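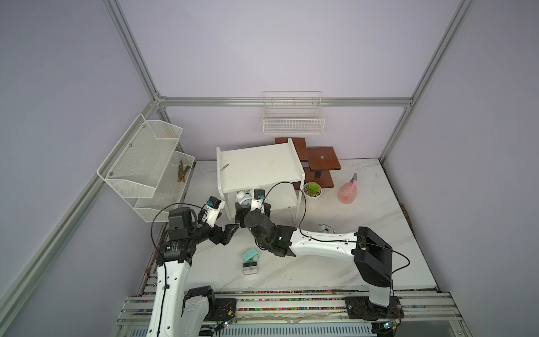

One student asked last week why the plant can't just go on the top step of the stand if that's where it looks best. Fair question, so starting there.

Height isn't light. Put the succulent where the window reaches, then build the rest of the table around it. The white shelf works as a low backdrop, with the stepped stand behind it for small pots.

Handout 13 – Small Displays, Heltora evening course

Watering: soil, not leaves. Spray bottle is for cleaning the pot and for cuttings, go easy. Let the soil dry out all the way between waterings.

Twigs – keep the bundle in the wall pocket, flat ones lower. One on the shelf is plenty, dont line them up.

Wire basket: light stuff only. Gloves, twine, labels.

Clock – under a shelf is fine if you can still read it from your chair. Check that sitting down.

For next time: read pp. 15 to 22 in the Denton packet, sketch your own tabletop from the front and from the side. Pencil is ok. Bring the sketch even if its half done.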